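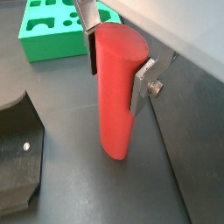
Red rod with a rounded lower end, held upright over a dark tabletop.

Grundus Field Evidence Kit, second version: review

The Grundus kit is a soft case of bags, tags, forms and hand tools for soldiers and police who find themselves holding an arrest site before a proper scene team can get there. The first version came out when I was still teaching the search course at Jellside, and we used it until the zips went. The new one has been with me since October. I have used it on two exercises and lent it for a longer spell to Seo-ah Kang, who runs detention and handover training for a provost unit and is harder on equipment than I am.

If you have never had to do this work, the problem is simple enough. A patrol detains someone at a roadside or in a compound. There is a phone, some cash, perhaps a weapon, perhaps papers. The patrol wants to leave, often with good reason. Whatever is picked up in the next few minutes has to be bagged, labelled and signed for in a way that will stand up months later in front of a magistrate. Most cases that fall apart at this stage do so over paperwork, and a kit can only help with so much of that.

What you get

The case opens flat and can be hung from a headrest or a door by two straps. On the left are the clear bags in three sizes, then the paper bags for anything damp, then rigid tubes for blades. On the right are gloves, tie-on tags, tape, a folding scale, a pair of plastic tweezers, chalk, and a pad of the handover forms. Behind the pad is a sleeve for completed forms, closed with a flap.

The form pad has 66 sets in it. Each set is a top copy and a carbonless duplicate, and the numbers run on from pad to pad, so a missing form shows up. That was the biggest fault in the old kit, where every pad started again from one and we had to write our own prefix on by hand.

Packed, the whole thing goes under a vehicle seat. It will also go in the top of a daysack, though it takes up most of the room there and you will resent it by the afternoon.

Bags and seals

The clear bags are better than before. The seal strip grabs first time and shows a pattern if it has been lifted. We tried to open a dozen of them cleanly with a warm knife and a good deal of patience and did not manage it. The writing panel takes ballpoint and pencil, but gel ink smears on it, so check what your people carry.

The paper bags are ordinary. They are fine if you fold the top over properly and tape it, and they split if you don't. Seo-ah Kang's note on them reads, in full, "Buy your own." I would not go that far, but I have added a few heavier ones to my case.

The seals on the case itself are numbered plastic pull-tights. They do the job. I would have liked more of them, as the case has to be resealed every time it is opened for a stock check and they go quickly on a course.

Tubes

The tubes are where Grundus has saved money. The caps are a push fit and they come off in a vehicle on a bad track. We had a training knife loose in the bottom of the case after a short drive, and with a real one somebody would have put a hand on it. Tape over the caps every time. The Kwak kit, which I reviewed last year, has screw caps and I never saw one of those come undone.

The forms

I will spend some time on these, as they are the part that ends up in court.

The layout follows the order things happen in: where, when, who detained, what was found, where it was found, who took it, who they gave it to. There are boxes for six changes of hand before you need a continuation sheet. The old form had three, and a single night with a shift change and an interpreter could fill that.

The description box is still too small. People write "mobile phone, black" because there is no room for anything else, and then there are four black mobile phones in the store. Dong-hyun Gil, who keeps the property store at our end, has his students turn the form over and write on the back, then initial both sides. It works, but the back of the top copy does not go through to the duplicate.

There is no box for a detained person to sign or decline to sign the list of their own property. Some forces require this and some don't. I think it should be there for everyone. Arguments over cash are common, and the person whose cash it was should see the figure written down.

The time boxes use the 24-hour clock and say so in print. Good.

Hand tools

The tweezers are soft and will not lift a cartridge case off gravel. The folding scale is clear and easy to read in a photograph. The chalk breaks. The tape is excellent -- I have no idea who makes it for them, but it holds on dusty surfaces and tears straight.

No torch is supplied. Most people will have one, but I think a kit meant for night arrests should have one in it.

Wear

The zips are now the heavy sort and have stood up to sand. After 18 weeks of course use, Kang's case has one frayed strap and some rubbing at the corners. The clear pocket over the form pad has gone cloudy but can still be read through. Mine has had less use and looks nearly new.

Refills

Refill packs come from Ferumik, who took over distribution this year. Mine took roughly a month to arrive and the first box had the wrong size of bag in it. They replaced it without argument. If you run courses, order early. Training stores that buy in bulk should know that the clear bags come in cartons of 2000 and there is no smaller trade size, which is silly for a unit that gets through a few hundred a year. The adhesive on the seals has a use-by date too, printed on the end of the carton.

Compared with the Kwak

The Kwak has better tubes and better tweezers and a harder case. Its forms are poor, with no running numbers, and the bags are stiff in the cold. It is also heavier. For a vehicle that never leaves the road I could be talked into it. For a foot patrol, or for teaching, I would take the Grundus.

Verdict

Recommended, with tape over the tube caps and a decent pair of metal tweezers added. If you already have the first version and the zips still close, buy the new form pads on their own and wait. They fit the old pocket if you trim the backing card slightly.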